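Ticket 302: Grip rule 3 rejects valid tray episodes
Posted by Mekdes Tesfamariam, 2023-11-22
14 comments | 6 shares

Status: resolved, with one follow-up open
Component: episode checker, tray and flatware tasks
Reported by: Robel Derese, Senham bench

Summary

The checker is throwing out tray-handling episodes with the message "object pose discontinuous at grasp". Robel spotted it when a batch of 100 came back with most of the tray lifts marked red, and the people doing the lifting were (quite rightly) a bit cross, as they'd followed the handling guide to the letter. I've spent two happy days in this and I think we've ended up with a better rule than the one we started with, so I'm writing the whole thing out.

What the rule says

Rule 3 of our handling guide, as it stood this morning: "Grasp the object so that it does not move relative to the jaws between closing and release." The checker turns that into a test. It takes the object's angle when the jaws close, takes it again once the object has left the table, and rejects the episode if the two differ by more than the limit in the config.

That works beautifully for cups, boxes and bottles. Trays are another matter. You hold a tray by one edge, all the weight hangs off to one side, and it dips a little as it comes up. It's still a perfectly good grasp! The checker sees the dip and calls it a slip.

Steps to reproduce

1. Load the tray task from the Bevero set.
2. Use the paired hand-held grippers, one operator, both hands.
3. Pick up any flat tray by a single edge and lift it clear of the board.
4. Set it down, end the episode, run the checker with default limits.

Expected: pass, or at most an amber note.
Got: red, "object pose discontinuous at grasp", episode dropped from the export.

Log, first pass

Tried the obvious thing first and raised the angle limit. The tray episodes went green. So did a set of episodes Robel keeps on purpose as bad examples, where a box really does swing round in the jaws. No good. Limit put back.

Log, second pass

Wondered whether the object tracker was at fault. Shiny surfaces have caught us out before -- back in March we had a run where a glossy bowl "teleported" every time a ceiling light hit it. I reran the tracker on the tray episodes with the reflection mask switched on. A few of the worst spikes went away, the steady tilt stayed exactly where it was. So there's a small tracking problem and a larger rule problem, and the ticket is mostly the second one.

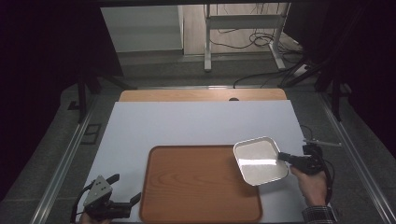 Log, third pass

Asked Saron Mersha to go through the rejected episodes by eye, with no checker output in front of her, and mark each one good or bad using only the written guide. She marked nearly all of them good, and left a comment that I'm pasting in because it cracked the thing open for me:

"The guide says the object must not move relative to the jaws. In the ones I passed it isn't sliding, it's settling. The jaws are on the same bit of rim the whole way. I'd fail it if the contact point travelled along the edge or if the tray kept rotating after the lift."

Yes! That is the rule we wanted all along. We wrote down "does not move" when what we cared about was "the contact point does not travel, and any rotation stops".

Log, fourth pass

Rewrote the test in two parts. Part one follows the contact point on the object from jaw close to jaw open. Part two looks at rotation speed and asks for it to come to rest within 500 milliseconds of the object leaving the surface. Ran it on three groups: the rejected trays, Robel's bad examples, and a pile of ordinary cup and box episodes.

Trays: pass, apart from a handful that Saron had also failed. Bad examples: all still red. Cups and boxes: no change from the old rule. I may have shouted when that last line came up. Apologies to the Zimdale end of the office.

Discussion

Evdokia Sotiropoulos asked whether we should just ban single-edge grasps on trays and make everyone use both grippers for the lift. It would have been the quick fix. I argued against it for the following reason: a one-handed lift is how people move an empty tray when the other hand has something else to do, and the tray task is meant to contain that. If the standard only lets through the tidy version, the data stops looking like the job. Evdokia came round, with the condition that loaded trays stay two-handed. Agreed, and it's in the new text.

Vitória Pacheco raised the other good point, about the idle gripper. The guide tells operators what to do with the hand that's working and says almost nothing about the one that isn't. Some people hold it open and still, some close it, some let it wander. None of that fails the checker, but it does make episodes harder to compare. She suggested "jaws open, low, clear of every object" as the resting state. I like it a lot and so did Robel. It isn't part of this fix, so I've opened a follow-up.

Revised wording for the guide

3a. The jaws hold the same part of the object from closing to release. If the contact point travels, stop and restart the episode.

3b. The object may tilt or settle under its own weight as it is lifted. It must come to rest in the jaws before it is carried anywhere.

3c. An empty tray may be lifted by one edge with one gripper. A loaded tray is lifted with both.

3d. Start every lift with the object fully on the board. Lift high enough to clear anything next to it before moving sideways.

3e. If an object is dropped, leave it where it lands, mark the episode as failed and keep the recording. Don't delete it.

(3d and 3e were already in the guide under other numbers. I've moved them so that everything about lifting sits together. Shout if you'd rather I hadn't.)

Actions

Checker: new two-part test merged, old single-angle test removed. Done.

Batch: rejected episodes rerun and put back into the export. Nothing needs to be recorded again, which should cheer up the Senham bench enormously.

Guide: new section 3 is in the shared folder under Alemayehu, next to the old one. Please read it before your next session, it's less than a page.

Reflection mask: switched on by default for anything tagged "glossy". Robel is going through the object list adding tags.

Operators: no change to how you lift. You were doing it right.

Comments

Robel Derese: Reran the whole batch here on the merged version. Matches Mekdes's numbers. Very happy to close this.

Saron Mersha: Could 3b say how long "come to rest" is? Operators will ask me.

Mekdes Tesfamariam: I left the number out of the guide deliberately, as I don't want people counting in their heads during a lift. The limit is in the config notes for anyone curious. If it's stopped by eye before you set off sideways, it should be fine.

Saron Mersha: Fine by me. I'll say "pause, then go" when I'm showing people.

Mekdes Tesfamariam: Ooh, "pause, then go" is better than what I wrote. May I steal it for 3b?

Saron Mersha: Please do.

Evdokia Sotiropoulos: Does "loaded" in 3c include a tray with one light thing on it, like a napkin?

Mekdes Tesfamariam: Yes, anything at all on it counts as loaded. Added that to the text just now.

Vitória Pacheco: Resting-hand ticket has a first draft in it. I've asked both benches to try it for a few sessions before we make it a rule -- comments welcome over there.

Robel Derese: Glossy tags done for trays and bowls, cutlery still to do. Closing this one.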